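Simulated Success and the Pramdale Robotics Club

08/10/2020 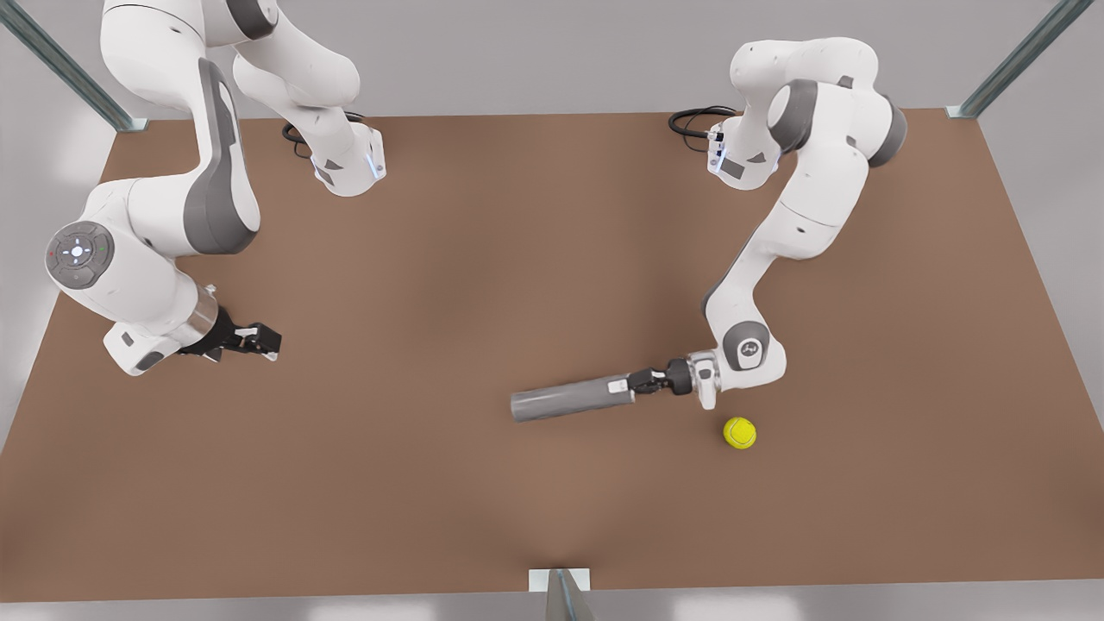 I have been helping out with the Pramdale robotics club since April, which was when everything went onto laptops and the old practice room got locked. I said at the time that I would give the simulator a fair try before I complained about it. I have now given it a fair try.

The task this season is tube and ball. There is a gray tube, there is a tennis ball, there are two arms on a brown table, and the ball has to end up inside the tube. One arm is supposed to hold the tube and the other is supposed to deal with the ball. The students picked it themselves from a list, mostly because the other choices were stacking blocks and sorting blocks, and they are sick of blocks. I can't blame them for that.

The club calls its project Zosia. It's the control code, the scoring script and a folder of notes that only half the team can find. The competition it's meant for is the Fatutow Challenge, which went fully simulated this year and has been very cheerful about it in every email. There are 52 teams entered. According to the welcome packet, this is a chance to "focus on the thinking." My own reading is that shipping real hardware to 52 teams was never going to happen and somebody had to write a nice paragraph.

Let me say what I think is good first, so I don't get letters. The kids can run the thing at midnight in their pajamas. A bad command doesn't cost anyone a gearbox. When two of them disagree about an approach, they can both try it and compare, where in the old room they would have argued over whose turn it was for the whole evening. All of that is real and I would not want to lose it.

My trouble starts with the number. At the last meeting one group put up a slide that said their tube pickup had worked in 3,000 runs. Everybody clapped. I asked how different the runs were from each other. There was a pause, then some scrolling, and then the answer was that the tube started in the same place each time, at the same angle, with the same friction. So what we had was one run, and a very patient computer.

I want to be fair to the group, because they fixed it. They went back and changed the script so the tube's starting spot moves a little, and the pickup rate dropped like a rock, and they were upset about it for most of an hour. I thought it was the best hour the club has had all year. There was finally something to figure out. One of them noticed that the gripper was closing on the tube too close to the open end on the bad runs, so the tube tipped when the arm turned over. They moved the grasp back to the darker section at the other end and things got better. They did not get all the way better, and the new slide says so, in small type.

The second half of the task is where I get grumpy. The left arm now brings the tube in pretty well, low and nearly level over the table. The right arm has been hanging around with its fingers open for weeks. The plan on paper is that it picks up the ball and brings it over to the tube's mouth. The plan that a couple of the students would rather follow is to scoop the ball with the tube using the left arm alone and let the other one sit there as decoration. They've read the rules closely and they say nothing requires both arms to move. They may be right. I have read that page four times and I still couldn't tell you.

I told them that if you enter a two-arm event and win it with one arm, you should at least feel funny about it. They told me that was not a scoring category.

And then there's the ball. A tennis ball in real life is fuzzy, it squashes, and it rolls off toward the one person in the room who isn't paying attention. The ball in the simulator sits where it's put. When the gripper nudges it, it rolls a bit and stops in a polite sort of way. We got into the physics settings, and the rolling resistance had been left at whatever the Bouzid starter kit ships with. No one on our team had picked it and no one could say what surface it was supposed to stand for. Felt? Plywood? A driveway? I asked them to try three other values and write down what happened, and so far I have one value and a promise.

Bouzid, for those who haven't had the pleasure, is the package Fatutow told every team to use. It looks terrific. The shadows are soft, the little lights on the joints glow, and there are even cables coming off the bases. I think the looks are part of what bothers me. If the arms were drawn as gray sticks, the kids would remember that it's a model and keep asking what was left out. With shiny joints and a nice shadow under the ball, they start saying "the robot can do it" when they mean the program says it did it. I catch myself doing it too.

So here is what I've asked for before we submit. Every result gets reported with what was varied and what wasn't. The failures get saved as well as the good runs, and at least 12 of them get watched from start to finish by a person — not just counted by the script. And somebody who did not write the grasp code has to try to break it. That last one was popular. It got more hands up than anything since the vote on the T-shirt color.

The pushback was that other teams won't be doing any of this and the judges see only the final score. I don't have a good answer. I looked through the judging sheet hoping for a line about testing or honesty in the write-up, and the write-up is worth 12 points, with most of those going to formatting and the video. The video! We have a student who is very good at music for the video.

Next meeting we're supposed to settle the one arm or two question. I've said my piece and I'll go along with whatever they pick, but I'm bringing a real tennis ball and a length of pipe, and each of them is going to try the scoop by hand on my kitchen table over the video call, or on theirs if they can find a ball. I still need to cut the pipe.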